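Naston Asks Whether Anybody Needs Another Desk Organizer

Survey of 283 Humbridge households finds that most storage bought for small items ends up as one more small item
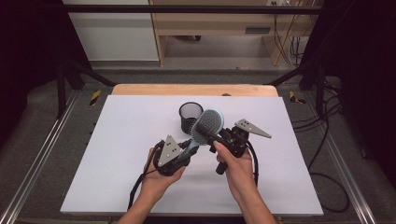 A hairbrush with a light blue and black handle, held over a white board, with a black mesh cup just behind the brush head.

HUMBRIDGE, 24 May 2019. Naston, the home storage retailer, today published the results of its first look at what happens to cups, trays, caddies and drawer inserts once customers get them home. The company sells all of these things. Its findings do not always flatter them.

The study, called the Rondell Review after the Rondell Street store where it was put together, asked 283 households to keep a simple diary of five everyday objects: a hairbrush, a pair of scissors, a phone charger, a set of keys and a pen that works. Each household was asked where the object was supposed to live, and then, for 16 days, where it was found in the evening.

The hairbrush did worst. In 194 of the households it was somewhere other than its stated home on more than half of the evenings recorded. Kitchen counters, car seats and the arm of the couch came up again and again. Very few people could say who had moved it.

"We went in hoping to hear that a good cup solves the problem," said Marit Isaksson, head of product at Naston. "A good cup solves the problem of pens. I would not go much further than that. People put a brush in a pencil cup, the head is wider than the rim, the thing gets top-heavy and over it goes. Then they buy a bigger cup."

Wire mesh cups, a steady seller for Naston in its office range, were the most common container named in the diaries. They were also the one most often described as full. Asked what was in them, households listed dried-out markers, single batteries, hair ties, takeout menus and, in one case, a smaller cup.

Naston says it is cautious about reading too much into the numbers. The households volunteered, they all live within driving distance of the store, and the diaries were filled in by whoever remembered to do it. Abílio Torres, who designed the diary, advised against calling the result a trend.

"It's a stack of diaries from one town," Torres said. "If somebody tells you they have worked out how America stores its hairbrushes, ask to see the diaries."

The company is also dropping several claims from its packaging. From January, labels on the Godinho line of cups and trays will no longer say that a product "ends clutter" or "saves time every morning." The new labels will give the inside width, the height and a short list of what fits standing up. Hairbrushes with wide oval heads will be listed under "lay flat."

Sofia Azevedo, who manages the Humbridge store, said the change came partly from the returns desk. "Customers bring back a cup and say it didn't work. I ask what it was meant to do. The box promised them a tidy bathroom, and it's a cup."

Not everyone at Naston agreed with publishing. Custódio Nogueira, the company's sales director, said he would have preferred to wait for a second round of diaries before changing any labels, and that he still expects plain-spoken packaging to cost the company some sales in the short term. He has asked for the figures to be looked at again after the first three months.

The review does contain some modest advice. Households that reported finding the brush where they expected it tended to keep it flat, in a shallow open drawer or on a shelf, in the room where it was used. Several had bought nothing at all for the purpose. Cleaning the brush over a plain white surface, where loose hair and lint show up, was mentioned by a handful of participants who had stopped doing it over the sink.

"Put it down near the mirror," said Auður Bergmann, who read all of the diaries and wrote the summary. "I know that's not much for a whole study, but it's what the diaries say."

Naston has printed 3000 copies of the summary, which are free at the Rondell Street store while they last. Blank diary sheets are available at the same counter for anyone who wants to repeat the exercise at home. No purchase is required, and the company makes no promise about the results.

About Naston
Naston sells storage and household goods for kitchens, bathrooms and home offices. Its product lines include the Godinho range of cups, trays and drawer inserts.

Press contact
Marit Isaksson, Naston, Rondell Street, Humbridge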